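Stokstead Guest House - Frequently asked questions

Booking and arrival

What time can I check in?

Rooms are ready from mid-afternoon. If you arrive earlier you are welcome to leave your bags in the hall cupboard, which is locked, and go for a walk or get lunch in Tovstead. The front door is shut at night but your room key also opens it.

I am going to be very late. Is that a problem?

No, but please ring us before we go to bed. We will leave your key in the key safe by the side door and give you the code over the telephone. We don't send the code by email.

Do you take a deposit?

For one or two nights, no. For longer stays and for bookings of more than one room we ask for the first night in advance. The deposit comes off your bill when you leave.

Can I cancel?

Yes. If you tell us at least 3 days before you are due, we return the deposit in full. After that we keep it unless we can let the room to somebody else. If you booked through another website, their rules apply and you will have to cancel with them.

When are you closed?

We close for part of October for painting and repairs. The dates change from year to year, so look at the booking calendar.

Rooms

Do all the rooms have their own bathroom?

All except the two at the top of the house, which share a bathroom on the landing. They are cheaper for that reason. The shared bathroom has a bath with a hand shower and the others have a walk-in shower.

Is there a lift?

No. There is one room on the ground floor with a level entrance from the yard. Please ask for it when you book, as we can't always move people around once they are here. The shower in that room has a fold-down seat and a low step.

Can I have an extra bed?

The two larger rooms will take a folding bed or a cot. We supply bedding for the folding bed. Please bring your own cot blankets if your child is used to a particular sort.

What if I have forgotten something?

Ask at the desk. We keep toothbrushes, toothpaste, combs, razors and sewing kits, and there is no charge for any of them. We used to put a set in every bathroom and stopped, as most were opened and hardly used.

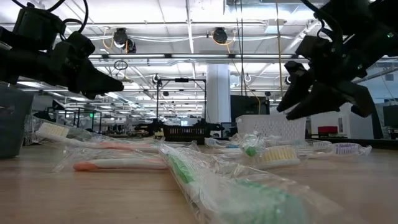 Page last changed: 25 December 2019

The toothbrushes come in their own clear wrappers. If you need children's ones, the chemist in Tovstead has a better choice than we do. We also have a few phone chargers to lend, but please hand them back when you leave. Adaptors for foreign plugs go missing faster than anything else, so we take a small deposit for those.

Are there hairdryers and irons?

There is a hairdryer in the top drawer in each room. The iron and board are in the cupboard on the first landing - please let the iron cool before you put it away.

Food

Is breakfast included?

Yes, for everyone staying. There is a cooked breakfast to order, and cereal, fruit, bread and yoghurt on the side table. If you have to leave before breakfast starts, tell us the evening before and we will put up a packed one.

Can you cater for allergies?

Usually. Tell us when you book and again when you arrive. Our kitchen is small and we use nuts, wheat and milk in it every day, so we can't promise that any dish is free of traces.

Where can we eat in the evening?

We don't serve dinner. Çetinkaya, on the corner of the square, is open most evenings and does good grilled lamb and a long list of vegetable dishes. It fills up early in summer and it is best to book. The Rindo café by the bridge does soup and sandwiches but shuts at teatime.

Getting here and parking

Where do I park?

There is room for a few cars in the yard behind the house, first come, first served. If it is full, use the public car park 200 metres down the hill. It is free overnight but you need a ticket during the day.

Can I bring a bicycle?

Yes. The shed in the yard is dry and locked, and has a hose and a pump. Please don't take bicycles upstairs.

Is there a bus?

The bus from Tovstead station stops at the foot of the lane. The evening service is thin, and in winter the last bus is sometimes taken off in bad weather. If you are coming by a late train, book a taxi beforehand.

Other questions

Do you take dogs?

One well-behaved dog per room, in the ground-floor room and the two at the back. There is a small charge per stay. Dogs can't come into the breakfast room, and please don't leave them alone in the house.

Is there wireless internet?

Yes, throughout, though it is weak in the top rooms. The password is on the card with your key.

I left something behind. Will you post it?

Yes, if you pay the postage. We keep lost property for 3 months and then give it to the charity shop. Opened toiletries and food are thrown away.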